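Winter testing for a one-make motorcycle class

Jan 8, 2021
416 shares | 19 comments

Lap times from a January test are a poor guide to a season. The track is cold, the rubber is usually left over from the previous year and half the riders are still learning where the new switchgear is. What a winter test can supply is a baseline: a set of numbers for a standard motorcycle, against which later changes can be judged.

The Skollia Cup is a one-make series, and its rules make that baseline more useful than it would be elsewhere. Engines are sealed. Gearing is limited to three rear sprockets. The fork must keep its original casting, though springs and damping parts are free within a price limit. Everyone runs the same Tumasov control tyre, front and rear, in a single compound. The remaining freedom lies in ride height, suspension settings, brake pads and the way the rider uses them.

Two teams, Plomix and Moser, shared the circuit for the pre-season running. Between them they completed 496 laps, most of them in the afternoons, when the surface had come up to a temperature at which the front tyre could be trusted. Morning sessions were given over to bedding in pads and checking for leaks.

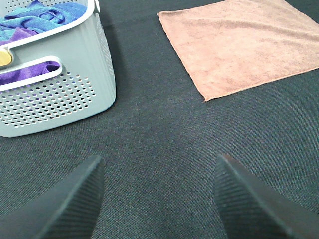
Ribbed grip faces over dark twill, with a light grey plastic basket at upper left.

Plomix began with the rear of the motorcycle. Last season its riders complained of wheelspin on the exit of slow corners, and the usual answer was to soften the shock spring. The side effect was a bike that squatted under power and ran wide. For this test the team went back to the standard spring and raised the rear by 4 mm at the ride height adjuster, then took out a little compression damping. The riders reported a heavier feel at the bars but a tighter line. Data from the shock sensor showed the rear using less of its stroke on corner exit, with no rise in wheel speed difference.

Moser worked almost entirely on braking. The control front tyre has a stiff carcass, and it does not like to be loaded suddenly. If the lever is pulled hard in the first few metres the fork dives before the tyre has flattened against the road, and the contact patch is at its smallest just when it is needed most. The team tried three pad materials with different initial bite. The mildest gave the longest stopping distance in a straight line, yet it produced the most consistent sector times, as the riders could carry the brake deeper into the corner without the front pushing.

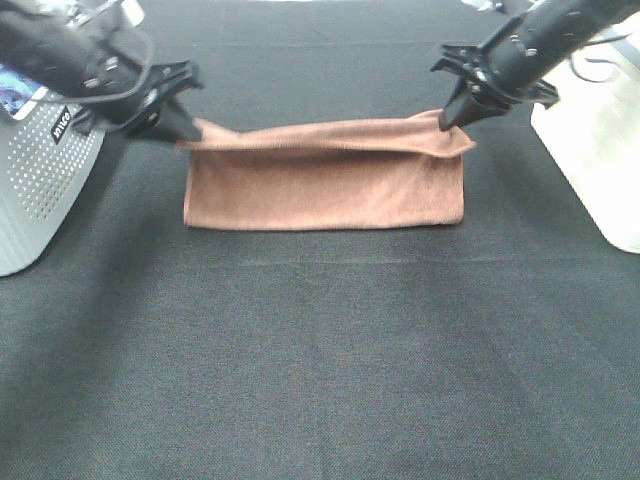
A brown towel held up at both ends, its lower panel flat on the tabletop.

Race distance was the second subject. The cup has lengthened its main race for the coming season, and fuel is now a concern on circuits with long straights. Both teams ran a full simulation. Consumption was within the tank's capacity in each case, with a smaller reserve than the engineers wanted. Short-shifting in the top two gears recovered most of the margin at a cost of a tenth or so per lap. A rider in a slipstream would save the same amount for nothing, and the larger circuits may well see slow opening laps while the field waits for someone else to lead.

Tyre wear followed the familiar pattern. The left side of the rear dropped off first, with a clear step in grip at two-thirds distance, followed by a long stable period. Riders who pushed through the step overheated the tread and did not get it back. Those who gave away time for two laps were faster at the finish.
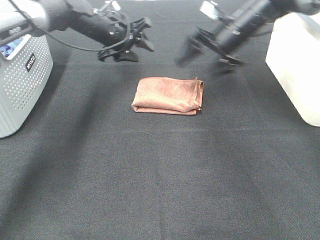
Cooling received less attention than it will need. The radiator on the current model is the same part as before, but the revised fairing has a narrower opening. In January air that makes no difference. In May, when the first round is held, following another machine closely could push the water temperature into the range where the control unit trims ignition timing. Moser has a ducting kit ready for approval and Plomix intends to submit its own version.

There is also the matter of cost. The permitted fork kit is now listed at 1198 before fitting, and a crash that bends the outer tubes means buying most of it again. Privateers have asked for a lower limit. The organisers have left the figure alone for this season and will look at it again when the entry list closes.

Both teams have one more test booked before the opening round. Plomix will use it to repeat the ride height work on a warmer surface, and Moser plans to run its chosen pads over a full race distance with a new rear tyre.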